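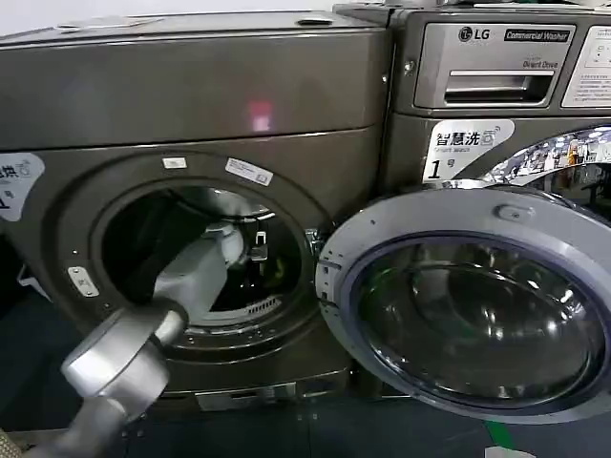
4. Scheduling behaviour in shared laundries

4.1 Setting and records

The analysis in this section uses booking and payment records from the shared laundries at Clekside and Bratevton. Both sites serve rented flats in which tenants have no plumbing for a private washing machine. Together they cover 134 households. Each household was given a numbered payment card at the start of the tenancy, and every paid cycle left one line in the log, consisting of card number, machine number, start time, programme and price. Names and flat numbers were removed before the records reached us.

The two sites differ in how a machine is obtained. Clekside has a booking board, kept on the Barnis system, on which a tenant may hold one slot at a time. At Bratevton there is no booking, and a tenant who finds all machines in use must wait or come back. The tariff is the same at both sites and does not vary with the time of day. Any difference in timing between the sites therefore cannot be put down to price, although it may still reflect differences in the tenants themselves, a point taken up in 4.3.

The raw log held 2675 lines. We dropped lines with no card number, lines with a start time earlier than the one before it on the same machine, and repeat payments on one machine within a few minutes, which we read as failed starts. Almost 2000 lines were left for analysis. Most of the losses were at Bratevton, where the clock in the payment unit had been reset in May and a run of entries could not be placed in order.

A wash and the drying cycle that follows it are separate lines in the log. We joined them into a single visit where the card number matched and the drying cycle began after the wash was due to end. A tenant who washed at the laundry and dried at home appears as a wash alone. Cases where one household used two washers at once were counted as one visit, with the earlier start time taken as the start. The joining rule follows an unpublished note by Kai-wen Lau, with one change: we place no upper limit on the gap between wash and drying, as a limit would have removed exactly the delayed collections in which we are interested.

Figure 3. Front-loading machines standing side by side. The white label at the left edge of the left-hand machine carries the character 烘 (to dry).

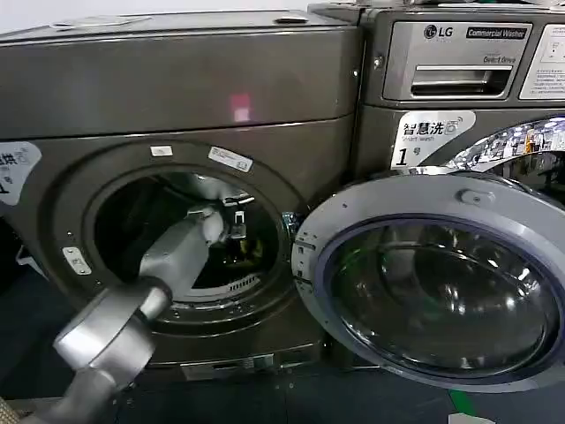 4.2 Timing of visits

At Clekside, visits were spread fairly evenly over the day, with a shallow rise before the evening meal. At Bratevton they were bunched. The early evening took the largest share on every working day, and Tuesday was the busiest of these. We have no good account of the Tuesday peak. It was present in each month for which we have usable records and was not caused by a few heavy users, as it remained when the most active cards were left out.

Delay between the end of a wash and the start of drying was longer at Bratevton. Two readings are possible. The first is that tenants were slow to return. The second is that they returned on time and found the dryers taken. The log favours the second reading for evening visits, where the dryers were in use for most of the delay, and the first reading for morning visits, where they were not. Mixing the two would suggest a uniform shortage of dryers, which the records do not support.

We also looked at whether households kept to a fixed pattern. A household was called regular if at least 3 visits in a row fell on the same day of the week and in the same part of that day. Regular households were more common at Clekside. Among them, the slot chosen was seldom the first one that had been free on the board, so habit appears to outweigh the wish to wash soon. Ginting's queueing model, which assumes that each arrival takes the first free machine, fits the Bratevton data tolerably well and the Clekside data poorly.

Programme choice had little bearing on any of this. Short programmes were used slightly more often in the evening at both sites, but the difference was small and changed sign when towels and bedding programmes were left out.

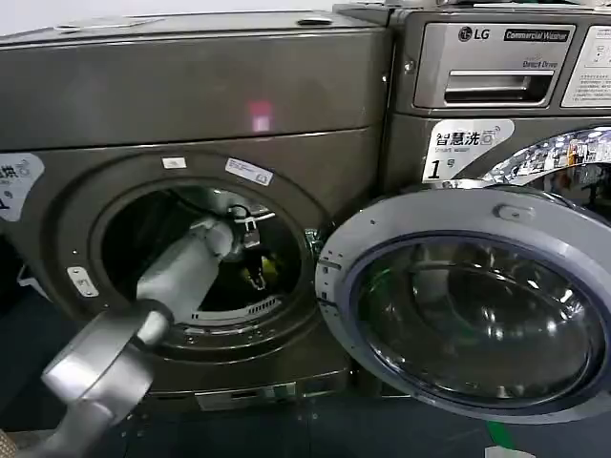

4.3 Limits of the data

Three limits should be noted. The log records payment and not presence, so a tenant who came, found no machine and left is not counted. Demand at Bratevton in the evening is for that reason understated, by an amount we cannot estimate from the log. A card may also be lent to a neighbour, which would make the lender look less regular and the borrower vanish from the records altogether.

The sites were not assigned their booking rules at random. Clekside has more older tenants and more people at home in the daytime, and its even spread of visits might be found there without any booking board. A comparison of the same site before and after the board was brought in would be stronger, but the earlier payment units at Clekside kept daily totals only.

Lastly, machines out of service were not marked in the log. We treated a machine as out of service if it showed no payments for two full days while others at the same site were in use. This rule will miss short faults. Section 5 repeats the main comparison with a stricter version of the rule.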